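Features
Workbench
Subscribe
Share this

The Long Afternoon of Small Parts

Sorting out a backlog of wires, solenoids and round boards, one yellow bin at a time

By Lindalva Figueiredo

Ten past one and I still haven't found my good tweezers. Everything else is out. Bins, bags, tape, the label printer that only feeds if you lean on it. Two pots of coffee gone.

I'm at Folito, up the back stairs, where the surplus gets broken down into stuff people will pay for. Surplus meaning whatever was left when someone else finished. Panels, door locks, old vending innards, sample runs that went nowhere. It comes in as a heap and leaves in small clear bags with a label on. In between is the part I came to write about, and then got roped into.

Normand Wong runs the sorting. He put me on wire first. Everybody starts on wire.

Wire's supposed to be easy. Pull a handful, find the ends, lay it down, look at it. The trouble is that wire in a box isn't a pile of wires, it's one thing, a nest, and you pull on red and brown comes up with two friends and a plug. Normand doesn't pull. He lifts the whole nest and shakes it very slightly, like somebody getting crumbs off a tablecloth, and waits to see what drops.

What drops goes on foam. White foam, the fine grainy sort, so you can see what you have.
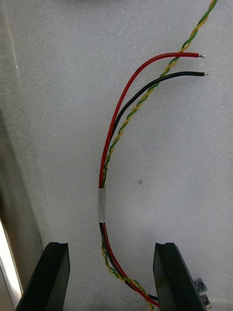

Bundles are worth more than singles, which I didn't know going in. A loose red wire is a loose red wire. A set that was cut and dressed together still has somebody's thinking in it, and a buyer can use it as is. So the rule up here is never break a bundle to make it tidy. I had one in my first ten minutes: red, black, and a yellow and green pair wound tight round each other, all of it held by one short band of white tape about halfway along. My hand was already going for the tape. Leave it, Normand said. The red and the black had their ends stripped already, which counts in its favor, and the tape is what keeps the lengths true. Take it off and you have four wires. Leave it on and you have a harness. A small one, but still.

I left it.

Colors next. You'd think you sort by color and you don't, not first. First is jacket or no jacket. Then is it twisted or not. Then ends: bare, crimped, plug, nothing. Color is last, and it's mostly for the label, so the customer isn't surprised. I sorted by color for twenty minutes before someone was kind enough to tell me. Had to tip it all back in.

There's a sheet on the wall. Vernon Boychuk wrote it years ago in marker and it's been photocopied until the letters went furry. Most of it is still good:

Ends before colors.
Never coil tighter than it came.
If it has a terminal on it, the terminal is the part. The wire is the handle.
One bin open at a time. (Underlined twice. Ignored by all.)
Don't guess at ratings. Write what it says on it, or write nothing.

That last one comes up again and again once you're off wire and onto the things with a body. Relays, switches, little motors. Solenoids, lots of solenoids. I like solenoids. Small metal frame, a coil, a plunger that goes in and out, and that's the whole act. They turn up in locks, in coin boxes, in anything that has to give a short sharp poke.

Sorting them is slower than it looks. The label's the thing. If the label's readable you copy it off letter by letter, hyphen and all, and you don't improve it. I wrote down JF-0530B and left off the B and got the bag handed back to me. A code with a letter missing is a different part or it's no part at all, and somebody orders a handful on the strength of it and then there's an email.

Then the lead. Is it there, is it long enough to be useful, does it come out of the body clean. Then the shaft, the nut, the cap if it has one. Nuts go missing in the heap and get found weeks later in with the washers, so anything that still has its own nut on stays exactly as it is. Don't spin it off to see if it spins. I know. I know. 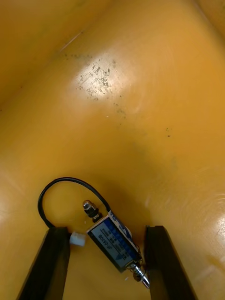
Leen Kanaan thinks we overdo it. Her view, given over the top of a drawer with her glasses pushed up, was that half of what gets labeled so lovingly will be bought by people who just want a solenoid, any solenoid, to see it click, and that a mixed bag at a flat price would clear the shelf by April. She'd keep the readable ones seperate and pour the rest in a tub with a scoop. She has run the numbers on this and mentioned it twice.

Normand's answer was to keep labeling.

I can see both. There's a real argument that sorting costs more than the parts. Brallum gave up on it altogether and sells by weight, unsorted, and people drive a long way for that. The digging is the fun, they say. Oravec went the other direction, every piece tested and logged and in its own printed box, beautiful to look at, prices to match. Folito's somewhere in the middle, on a landing, with a kettle.

The stock list has 162 lines on it right now. It was longer. They took out everything that was one of one, and put those in a drawer called Orphans, and the drawer is the best thing in the building. A dial with no numbers. A plug with five pins in a shape I have never seen on a wall anywhere.

OK. Bins.

The bins are yellow because yellow was what they could get, and it turned out lucky. Well, lucky for most things. Black leads jump out at you. Blue labels too. Gray jacket shows up fine. Yellow wire vanishes, of course it does, and a thin green and yellow pair goes half invisible, you find it with your fingers. I asked about white bins and got told what white bins cost. The other thing with the yellow is it's glossy, so late in the day with the lamp on you get glare off every ridge and start picking up reflections. Did that more then once. Reached for a shiny little terminal and it was light.

Harder job, middle of the afternoon: the jacketed cables. Gray sheath, a few conductors inside, and the conductors come out the end and do as they please. These have to be sorted by what's inside as well as what's outside, so each one gets held up by the jacket and you let the inner wires hang or stick up however they want, and read them off. Red, black, pair. Red, black, pair. Next.
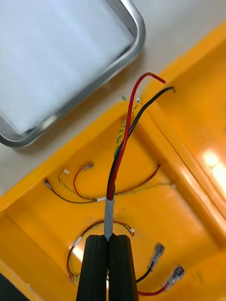 Workbench / Features
1472 words
Save for later

Some things about the jacketed ones, quick, while I remember them.

Hold the jacket, never a conductor. The thin ones pull back into the sheath and then you've got a short leg and it goes in seconds.

Look at where the jacket stops. A clean ring is a factory end. A ragged one was cut in a hurry by somebody on a ladder and you should look at the insulation below it for nicks.

Small white connectors are fragile at the neck. They sort last, and they get bagged flat, and they don't go in under anything with weight.

Loose wires in the bottom of the bin with crimp terminals on belong to something. Before you bag them as loose, go back through the cables and see if anything's missing a leg. Usually you won't find it. Look anyway.

Helmut Reuter came up about four with a tray of more. There was a noise from the whole room. He'd cleared a shelf downstairs, he said, and then he went away again fast.

Boards last. I was tired by boards. Round ones are a nuisance, they don't stack square and they don't stand on edge, they roll. Normand lays them flat, in a row, parts up, never touching. The tall capacitors are what gets bent if you pile them. And the connectors along with them, if one board's notch catches on another one's plug. So a row, then a sheet of foam, then another row. It takes up a stupid amount of room. I asked if the boards were any use without whatever they came out of, and he shrugged. Somebody wants the chips. Somebody wants the connectors. One person buys round boards for coasters, gives them a coat of something clear, good customer.

Boards don't go in with anything that has a spring in it either. A plunger can get its tip down between two parts and lever one off. So boards on one level and solenoids up on the other, if the bin has a step in it, or in another bin if it hasn't.
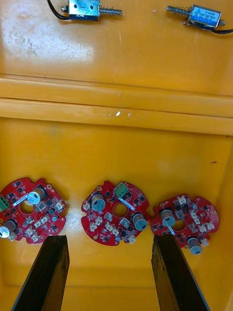

What do you do with a part you can't identify?

Put it in a small bag with a slip saying which box it came from, and set it in the pending drawer. If nobody has named it after three months it goes in Orphans at a flat price.

I asked to see the pending drawer. Twenty-nine bags. By the time I got my coat on it was 27, as Leen had gone through the front row and knew two of them straight off, a door latch coil and a piece of a scale. She didn't label them. She put them in her tub.

Stundine has ordered a batch of the little harnesses, tape on, as found. That's tomorrow's job and I've been asked back for it. I said maybe. The tweezers were in the washer bin, by the way, under about a pound of washers, and Vernon's sheet has a line on that too, near the bottom where the marker was running out: tools home before parts.

More from Workbench
Write to the editors
Back to top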